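Blog > Football > Tactics notes

Print this page
E-mail this page

Vikska's corner routine, second half of the season

31 August 2026

I rewatched every attacking corner Plillport Women took after the February break. The club's own match archive has them all from the same high position behind the main stand, so distances can be compared from game to game. Before the break the team used a plain outswinger to the penalty spot. Afterward they switched to something the coaching staff seem to have borrowed from Vikska, who beat them with it in the cup.

The setup is simple. Five attackers start in a tight group at the edge of the six-yard box, on the far side of the goal. One stands on the goalkeeper. Two hold at the edge of the penalty area, and the short option stays close to the taker until the arm goes up. At the signal the group of five breaks, with the first two runners going to the near post and the third stopping dead. The stop is the part that matters. A defender marking the third runner has already committed to the near post and can't get back in time.

Zonal teams handle this better than man-marking teams. Polat defended it with four across the six-yard line and gave up nothing but one weak header. Flullo marked player for player and conceded twice, both times to the third runner, both times from the left side.
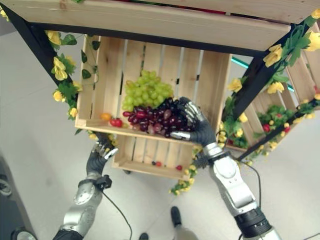

The starting group is worth a closer look, as most of the gain comes from it. When five players stand within arm's reach of each other, a marker has no clear lane to follow any of them. Grapes piled toward one corner of a crate are a fair model: the berries are packed together at one end, and in the penalty area the part left open is where the ball is going to be delivered. If the group starts too central, the runs get shorter and the stop loses its effect. In the two games where Plillport lined up closer to the middle of the goal, they did not get a first contact.

Delivery is the weak point. From the left the ball arrives flat and fast, at head height by the near post. From the right it hangs, and the goalkeeper has time to step around the blocker. I would use the short option more often on that side - it was played only when the wind was bad, and it produced a decent shot from the edge of the area against Flullo.

There is also a cost at the other end. With the two edge players drawn in by a loose ball, only one defender is left near the halfway line. Polat broke from exactly this situation and hit the post. A third player held back would fix it, at the price of one runner. I think four runners are enough, as the fifth rarely touched anything.

For the new season I plan to log the throw-ins as well. The archive footage is less useful there, because the near touchline is partly hidden by the roof of the stand. If anyone has film from the opposite side of the ground, even from a phone, I would be glad to have it. The last home game against Vikska is the one I need most, mainly the opening 13 minutes.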